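Drellano Teddy Patchwork Bedspread, Red and White
Item 479

Some bedspreads are content to lie there and match the wall. The Drellano has teddy bears on it, and they have things to say. If you want something quiet for the guest room, our plain covers are further down the list, and no hard feelings.

The design is a quilted patchwork of red and white squares set on the diagonal, with green-and-white plaid borders and zigzag trims. The bears come in tan, orange and brown. They tumble, they wave a pennant, one has got hold of a party horn. Some squares carry lettering as well, "Sweet Memories" among them, in a flowing script that your grandmother would have no trouble reading.

Children like it. So do a surprising number of adults, who tell us it's for the children.

Size and fit
Made for a large bed. Measure yours before ordering, with the pillows off and the dog elsewhere. The squares run on the diagonal, so a spread pulled a little crooked is hard to spot, and we consider this a selling point.

Care
Wash cool, on gentle, by itself. Red is red, and we have seen what it does to a white shirt. Dry flat or over a wide rail – a thin line leaves a crease straight through somebody's ears. No bleach. Iron on low from the back if you're the kind of person who irons bedspreads.

What goes with it
Cyrill Aebischer in our Drorkdale shop says plain sheets and a pale headboard. Szabolcs Hegyi, who works the same counter, says anything goes once you've committed to bears. Customers tend to side with Szabolcs.

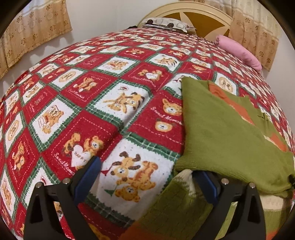
Teddy Patchwork with a cream headboard and patterned beige curtains. Pillows and curtains not included.

Delivery and returns
Folded and boxed, sent out within 4 working days. You have 200 days to return it unused, which should be long enough to find out how you feel about bears. Pillowcases are sold separately under the Nuvard name.

Questions about stock go to the Drorkdale shop, and please have the item number handy.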